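Ticket: Zelle 2 / Regalbestückung, Greifer verfehlt vorderste Packung
Anlage: Kommissionierzelle Zoltora, Standort Kostau
Gemeldet von: Spätschicht
Bearbeitung: Marloes De Smet
Status: offen (war schon zweimal geschlossen)

Diese Website verwendet Cookies, um Ihnen die bestmögliche Nutzung zu ermöglichen. Mit dem Weitersurfen stimmen Sie zu. Einstellungen | Alle akzeptieren

17. Oktober 2023, Ersteintrag

Fehlerbild laut Meldung: Der Arm fährt die oberste Ebene rechts an, bleibt über der Packung stehen, Abbruch mit »Greifziel nicht bestätigt«. Angeblich nur bei den Packungen an der Vorderkante. Ich schreibe angeblich, weil im Protokoll der Zelle auch zwei Abbrüche weiter hinten stehen, die in der Meldung fehlen.

Der erste Vorschlag von Brendberg kam nach einer Stunde: Kamera neu kalibrieren. Denselben Vorschlag hatten wir im Juli, damals bei einem anderen Fehler, und damals hat es nichts gebracht. Ich habe trotzdem kalibriert. Ergebnis: 43 Zyklen ohne Abbruch, dann wieder derselbe Fehler. Das Ticket war da schon auf »gelöst« gesetzt. Bitte künftig mit dem Schließen warten, bis die Spätschicht durch ist.

Zweiter Eintrag

Brendberg meint jetzt, es liege an den glänzenden Packungen. Kann sein. Dann müsste der Fehler aber an den Artikeln hängen und die matten Kartons müssten sauber laufen. Ich habe die Artikel auf derselben Position durchgetauscht, und die Abbrüche sind auf der Position geblieben. Für mich spricht das gegen die Oberfläche und für die Geometrie.

Also Mechanik. Geprüft habe ich:
- Greiferfinger auf Spiel: nichts Auffälliges
- Flansch am letzten Gelenk, Schrauben nachgezogen: eine ging eine Vierteldrehung, der Rest saß
- Kabelführung zum Greifer: kein Zug in der Endlage, soweit ich das von Hand beurteilen kann
- Nullpunkt Arm: stimmt mit dem Wert im Stammblatt überein
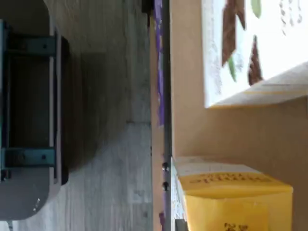 Am Regal selbst ist bisher niemand gewesen, auch MacDonald nicht, obwohl die das Gestell aufgebaut haben und im Abnahmeprotokoll »ausgerichtet« steht, ohne einen einzigen Messwert. Ich gehe deshalb von unten nach oben durch und fange bei allem an, was verschraubt ist. Die beiden kleinen runden schwarzen Schraubenköpfe übereinander in der dunklen Kante sind auf meiner Liste Punkt 1, die petrolgrünen Halter an der grauen Platte Punkt 2. Bei den Haltern will ich wissen, ob oben und unten gleich weit ausgerichtet wurde, denn ein schräg sitzender Halter würde bei jeder Kalibrierung brav mitkalibriert und fiele keinem auf. Beweis ist das noch keiner. Ich setze je eine Strichmarke mit Lackstift und schaue nach der nächsten Schicht, ob sich etwas verdreht hat.

Rückmeldung MacDonald, telefonisch: Das Gestell könne sich nicht setzen, dafür sei die Belastung zu gering. Auf die Frage, wie man das ohne Nachmessen weiß, kam der Hinweis auf das Datenblatt. Ich habe um eine schriftliche Antwort gebeten.

Dritter Eintrag

Testlauf mit halbierter Geschwindigkeit, nur obere Ebene rechts. 70 Anfahrten, davon 54 bestätigt. Mit voller Geschwindigkeit war die Quote vorher nicht schlechter, die Dynamik scheidet damit für mich aus. Brendberg sieht das anders und möchte die Beschleunigungsrampe ändern. Von mir aus, aber erst nach der Messung am Regalboden. Wenn wir beides gleichzeitig anfassen, wissen wir hinterher wieder nicht, woran es lag.

Anfahrt auf die Vorderkante nochmals im Einzelschritt: 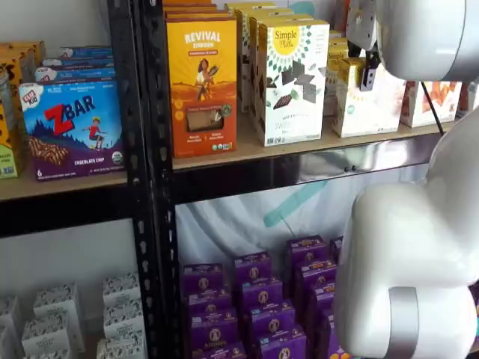 Obere Ebene rechts, Greifer über der weißen Packung mit dem kleinen goldenen Etikett.

In Einzelschritten wird der Fehler nicht ausgelöst, das hatte ich befürchtet. Was mir dabei aber nicht gefällt: Der Regalboden ist im Modell der Zelle als völlig ebene Fläche hinterlegt, über die ganze Länge. Es ist ein Holzboden auf einem Stahlträger. Ob der vorn und hinten auf gleicher Höhe liegt, hat vermutlich zuletzt jemand beim Aufbau geschätzt. Der Wartungszähler steht inzwischen bei 3,000 Zyklen seit der letzten Durchsicht, und auch bei der stand der Regalboden nicht auf der Prüfliste.

Offene Punkte
1. Höhe Regalboden vorn und hinten messen, beide Ebenen, Werte hier eintragen (De Smet)
2. Strichmarken kontrollieren (Frühschicht, bitte nichts nachziehen, nur schauen)
3. Rampe unverändert lassen, bis Punkt 1 erledigt ist (Brendberg)
4. Schriftliche Antwort zum Gestell (MacDonald)

Das Ticket bleibt offen. Wer es vor Punkt 1 schließt, bekommt es von mir wieder zurück.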